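We're buying arms again, and I'd like to tell you how we're paying for it

I've put off writing this announcement for weeks, mostly because I kept changing the spreadsheet! But it's settled now: Sesholm is adding two more arms to its laundry bench in July, and for the first time the small stuff gets a budget line of its own. That means finger pads, clips, cables and stands (the boring things we used to pay for out of whatever was left over).

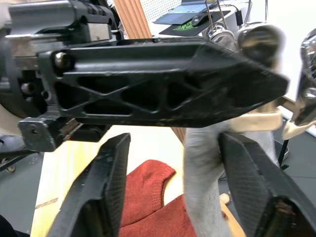
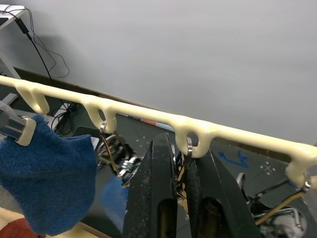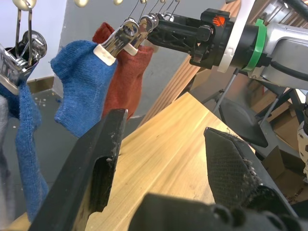
Socks and grippers at the bench, Sesholm

SESHOLM WORKSHOP, Mar 10, 2019

So, the numbers. We've set aside $2000 for spares and fixtures, plus another $200 for socks and knitwear, and yes, I did have to defend that second figure in a meeting. The arms themselves come out of the main equipment fund, and we're taking quotes from Prarkotetti and Christodoulou until the end of the month. If you sell this kind of thing and haven't heard from us, please write!

I'm asking every supplier to price the fingers separately. The black ones in the pictures are scuffed and dusty, and I'd much sooner buy a box of replacements up front than send in a rush order halfway through the summer. We're also asking for 3 years of parts support in writing.

Our Derar planning sheet, with the full list of what we need, goes out to anyone who asks for it.

Contact: Yolanda Casado, equipment planning, Sesholm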